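Clirnance Playback Unit – Guide for Visiting Artists and Venue Crew
Section 4: Setting up for a live show (sound + film)

Last edited Feb 5, 2025. Replaces the old Section 4. If you have a printed copy from August, bin it, the port number is wrong in there.

Read 4.1 before you plug anything in. The rest you can skim if you've played Viruvetti before.

4.1 Before you start

You need: the Clirnance unit, its own power supply (marked with green tape), the breakout cable, one network cable, your files on a stick, headphones. The stick should be formatted exFAT. Others sometimes mount and sometimes don't.

Files: 48 kHz WAV, mono, one file per speaker. Stereo files will load but only the left side plays. Film goes on the projection machine, not on this unit. Don't put both on one stick, the unit tries to index the video and hangs.

CAUTION. Amps off until step 9. The unit sends a loud click on boot and the horns in the lower hall do not forgive it.

CAUTION. Do not use the power supply from the lighting desk. Same plug, different voltage.

4.2 Connecting

1. Put the unit on its shelf, vents facing out. Nothing on top. No drinks.
2. Breakout cable into the rear socket. Push untill it clicks.
3. Match the numbered tails to the numbered inputs on the stage box. Ignore the colors, they were changed and never relabeled.
4. Network cable from the unit to the socket marked SHOW. The one marked HOUSE is public wifi and will drop you in the middle of a piece.
5. Power supply in. Unit end first, then wall.
6. Hold the front button until the display lights. Let go right away. Holding on takes you into factory reset.
7. Wait for READY. Slow with a big stick.
8. Check the display shows your set name. If it shows the name of whoever played last, pull the stick, put it back, wait again.
9. Faders down, then amps on. Lower hall first, balcony second. 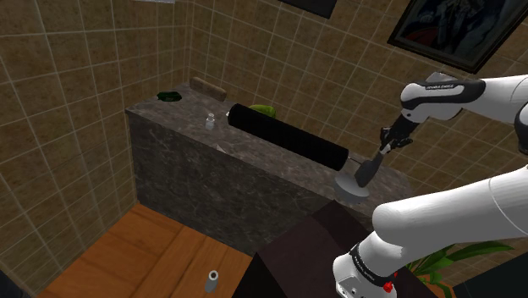 Fig. 4a. Gripper above the countertop, brush-like tool near the front edge.

Note: if READY never comes, see 4.6. Do not keep pressing the button.

4.3 Speaker check

1. Menu > Test > Tone. Default is 660 Hz. Leave it there, the higher tones ring in the stairwell and you'll think you have a fault.
2. Bring up one fader at a time. Walk to the speaker and listen. The meter only tells you there's signal leaving the unit.
3. Speaker silent? Swap its tail with the neighbor. If the fault moves, it's the tail. If it stays put, it's the amp or the speaker, call crew.
4. Speaker quiet but working? Check the pad switch on the stage box. Gets knocked during load in.
5. Stop the tone before you leave the menu. It carries on otherwise, under your piece, very low, and people will write about it in the guest book.

Note: balcony speakers are hung upside down on purpose. Leave them.

4.4 Delay and film sync

The screen is at the far end and the sound from the near speakers gets there late. Set the offset once, with the room empty, then don't touch it.

1. Menu > Timing > Offset. Start at 300 ms.
2. Run the clap film from the projection machine. It's in the folder called Leinonen, after the person who shot it.
3. Stand in the middle of the hall. Clap and picture should land together. Sound early, raise the offset. Sound late, lower it.
4. Go to the back row and check again. It'll be a little off. Fine. Set it for the middle.
5. Save. The unit does NOT save on exit. Display says STORED when it has.

For pieces with no film set the offset to zero or your first cue comes in late and everyone looks at you.

CAUTION. Changing the offset while a cue is running makes a gap in the sound. Stop first.

4.5 Triggering cues

Two ways. Foot pedal or network.

Pedal
Goes in the small front jack. Press for next cue, hold to stop everything. Tape the cable down. There's no back function, so if you skip a cue by accident you pick it by hand from the list.

Network
1. Unit must be on SHOW (step 4 above).
2. Point your laptop at the address on the display, port 2299.
3. Send /cue followed by the number. First cue is 1, there is no cue 0.
4. Highest cue number is 188. Anything above that is ignored with no error message, which has confused people.
5. Send /stop to stop. Fades over the time in Menu > Cues > Fade. Set fade to zero for a hard cut.

If pedal and network are both active, the last message wins. Decide between you who is driving before doors.

Kultport users: the Kultport plugin sends a stop when you close the lid of the laptop. Turn that off in its preferences. Please. It has ended two performances early.

Naming cues helps. "big drone in" is more use in the dark than "untitled_final_3". Names longer than the display get chopped, put the important word first.

4.6 When it goes wrong

No READY: power off at the wall, take the stick out, power on. If READY comes now it's the stick. Reformat, recopy.

READY but no sound: faders, then amps, then mute on the stage box. In that order. Usually mute.

Hum: something is plugged into the lighting circuit. Often a laptop charger. Run the laptop on battery to find out.

Crackle on one channel: reseat the tail. Still there, use a spare channel and tell us after.

Sound stops mid piece: press stop, wait for the display to clear, start from the last named cue. Don't reboot with the amps on.

Display says HEAT: vents are blocked. Clear them, give it time. It'll keep playing but won't load anyting new.
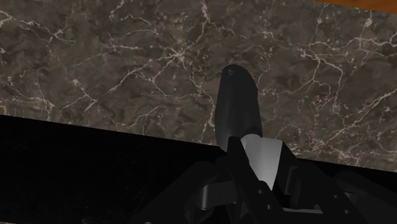
Can I leave my set on the unit overnight between two shows?
Sets stay in memory as long as the unit has power, so leave it on and turn only the amps off. Keep your stick with you anyway, in case someone else needs to load theirs in the morning.

4.7 Shutting down

1. Faders down.
2. Amps off. Balcony first this time, then lower hall.
3. Menu > Power > Off. Wait for the display to go dark.
4. Pull the wall plug, then the unit end.
5. Take your stick. We have a box full of them.
6. Coil the breakout cable over-under. Not around your elbow.
7. Write any faults on the sheet inside the rack door. Channel number and what it did. "Weird noise" is no help given the program we run.

If there's another act after you, skip 3 and 4 and leave the unit at READY with faders down. Tell them which cue trigger you used so they can unplug the pedal.

Questions on the night: find Ilari Karppinen at the sound desk, or ask at the door and they'll radio. Before the night, email the tech address on your contract and put your set name in the subject.

Next: Section 5, Microphones and live inputs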